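How I Check My Jewelry Box for Stuff I Shouldn't Be Wearing

I started doing this after my niece's birthday. She'd been given one of those little charm bracelets, the kind that comes looped through a cardboard card, and by the end of the cake she had the whole thing in her mouth. My sister asked me if it was safe and I had no idea! I sell secondhand jewelry on weekends and I couldn't tell her one useful thing about it. So I went home and learned, and this is the routine I use now on my own pieces and on everything that goes on my table.

You can do the whole thing in an afternoon. I did mine on a Saturday with the radio on.

What you need

A tray or a white plate, a strong magnet (the fridge kind is too weak, get a little bar magnet from the hardware store), a magnifier or your phone camera zoomed in, some zip bags, a marker, and a lead swab kit if you want one. Disposable gloves if you're going to handle a lot of old, flaking pieces. Don't do this on the kitchen counter where you make sandwiches. I use an old baking sheet that will never see a cookie again.

Step 1: Get everything out

And I mean everything. The box on the dresser, the dish by the sink, the coat pockets, the bottom of the gym bag. My first round came to 142 pieces, and I would have sworn I owned half that. I had a pair of Gonon hoops I'd been looking for since I moved apartments, and they were inside a sock.

Lay it all out so you can see each piece by itself. Untangle the chains now, because you'll hate yourself if you leave it until step 4.

Step 2: Sort by who wears it

Three groups: adults only, kids, and "a kid could get at it." That last group is bigger than you'd think if you have visitors under six. Anything small, shiny and within reach goes there even if it's technically yours.

The kids' pile gets the strictest treatment. Children chew things and swallow things, and a swallowed charm is a much bigger deal than one sitting on skin. If I have a cheap metal kids' piece and no idea where it came from, I don't test it, I just get rid of it. A three-dollar pendant isn't worth the worry.

Step 3: Look up recalls

In the US you can search recalls for free on the Consumer Product Safety Commission website. Type in the brand if you have it, then the type of item ("children's necklace" and so on), and scroll through the photos. Check the store name too, since a lot of recalls are listed that way.

Keep the cards and tags from anything new you buy! I used to toss them. Now I snap a picture of the back of the tag before I cut it off, which gives me the style number, the importer and usually the store. I have 212 of those pictures in one album and it takes me two seconds to find one.

Step 4: The magnet and the eyeball

Touch the magnet to each piece. If it grabs hard, there's probably steel or iron in there. If it doesn't, that only tells you it's something else, which could be silver, brass, aluminum, zinc alloy or one of the nasties. So please don't treat the magnet as a safety test. I use it for sorting and for catching "silver" that plainly isn't.

Then look closely. I'm checking for:

Plating that has worn through to a dull gray underneath
Flakes, chips or a chalky surface
A piece that feels oddly heavy for its size
Paint or enamel that comes off under a fingernail

Heavy, gray and soft enough to leave a mark on paper makes me suspicious of lead. Cadmium is trickier. You can't see it or feel it, and I've been fooled by some really pretty, light, shiny things.

Step 5: Swabs, if you want them

Home lead swabs are easy to find. Follow the instructions in the box to the letter, including the bit about how long to wait, and don't swab something you've just polished. They only check the surface they touch, so a coated piece can come up clean while the metal inside is anything but. And a lead swab does not look for cadmium. I had a long back-and-forth about this with my friend Pavithra Murthy, who was sure one swab covered the lot. It doesn't. Read the label.

Step 6: The real test

The way to find out what's in a piece of metal is an XRF analyzer, a gadget shaped like a hair dryer that reads the metal in seconds. They cost a fortune, but you don't need to own one. Ask at pawn shops, scrap yards and jewelers. Before you bring anything in, ask whether their machine reports lead and cadmium, as some are set up for precious metals only.

Some local health departments run free screening days, so call and ask. The one near me did theirs in December, right when everybody is buying gifts, and I stood in line behind Amos Ridgeway from the flea market with a whole fishing tackle box full of brooches. I'd only brought 9 pieces. Two of mine came back high, both clasps, on necklaces where the beads themselves were fine. I would never have guessed the clasps.

Step 7: Deal with the bad ones

Bag each one and write on the bag what it is and what you found. If it's been recalled, follow the recall notice, which may get you a refund. If it hasn't, ask your town's household hazardous waste people what they want you to do with it. Please don't donate it, and don't put it in the craft bin for the kids to take apart. Don't sand it, melt it or file it either, as that's how you end up breathing it.

Wash your hands after handling these, then wipe down the tray.

What I buy now

For everyday wear I stick to sterling, surgical steel, titanium, or gold from a seller who'll put it in writing. For kids I mostly go with cloth, wood or thread. If a brand doesn't say what the base metal is, I email and ask. Sisivau wrote back the same day with a proper list. Dresent sent me a coupon code. You can guess which one I still order from.

If you sell, like me, write the metal on the tag and write "unknown" when it's unknown. I was scared that would kill my sales and it really hasn't. People ask a question or two and then they buy the thing, or they pick something else from the table.

One more thing I get asked: no, you don't have to panic about the fancy earrings you wear twice a year. Put them away somewhere high, keep them out of anybody's mouth, and test them when you get the chance. If you're worried that a child has swallowed a piece, call Poison Control or your doctor right then. Don't wait around for a symptom.

Next time I'm going through bag hardware and zipper pulls, so send me your questions before I start. 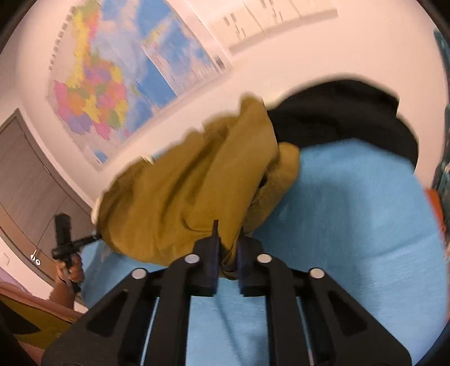
Mustard-yellow cloth held up over pale blue.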